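Gripper comparison for mixed-item picking: progress report, November
Prepared for Vutine by Garba Ugwu, Relley workshop

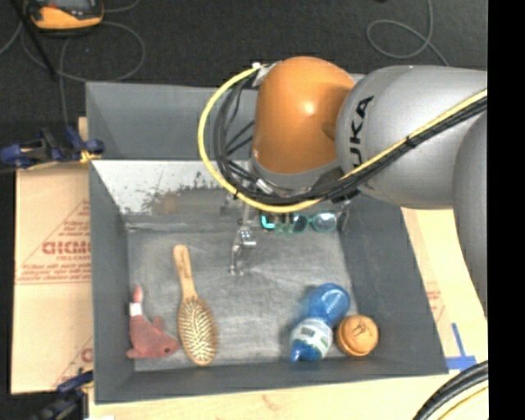 The KUKA arm over the test bin, slim gripper fitted. Items include the hairbrush, glasses, plush toy and blue bottle.

Work this period

We finished the first round of picks with the slim metal gripper and started the second with the Petrenko two-finger unit. The slim gripper has now done 1106 attempts and the Petrenko 493. The plan calls for 2000 on each before we compare them properly, so the figures below are early ones.

Both grippers run on the same arm with the same Grakum controller settings. We reset the bin by hand after each full clear and shuffle the items before starting again.

What we are seeing

The slim gripper is good in tight spots. It can reach an item lying against the bin wall without the tool body touching the side. Its weak point is anything round or smooth. The bottle is usually picked if the approach is across the middle, but it tends to roll when the gripper comes in near either end.

The Petrenko holds soft items better and has dropped the plush toy only twice. It is wider, though, and we have had to skip picks close to the walls. The glasses are hard for both. The depth camera reads the lenses poorly — the planner often aims at the floor of the bin instead of the frame.

Problems and delays

We lost 5 working days to cable wear. The hoses were rubbing at the wrist on long reaches, so we re-tied them with more slack and limited the last joint. No faults since then.

The bin also crept along the table during the longer runs. It is now clamped, and we check its position against the calibration each morning.

Budget

Spending is on track. The replacement hoses came out of the consumables line. We have not touched the money set aside for a second camera, but would like to use it for a side view of the bin if Vutine agrees.

Next steps

Complete the remaining Petrenko picks, then go back to the slim gripper with softer fingertip pads. Garba will send the pick logs on Friday, along with a quote for the camera and mount. We need a decision on the camera before the pad trials start.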